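Gripper service at the bench

1/10/21

The handheld gripper came back from Mitbridge in September with a sloppy left finger. It had done 4000 cycles since I last had it apart, and I normally look at it every 2000, so that one is my own fault.

I took the fingers off, cleaned the slides with a dry cloth and put a smear of grease back on. One grub screw had worked loose. I replaced it with one from the Hellwig box and marked it with paint.
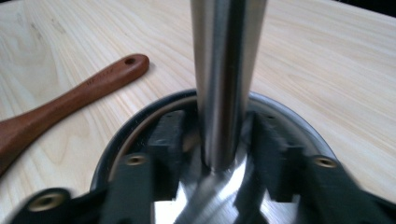

Next job was the centring. I set the fingers by eye first, then closed them slowly and nudged the left one over until both touched together. Don't overtighten the screws that go into the brass inserts. I pulled one out of the plastic last year and had to melt in a new one.

It goes back to Moddale next, with a spare pair of fingers in the case.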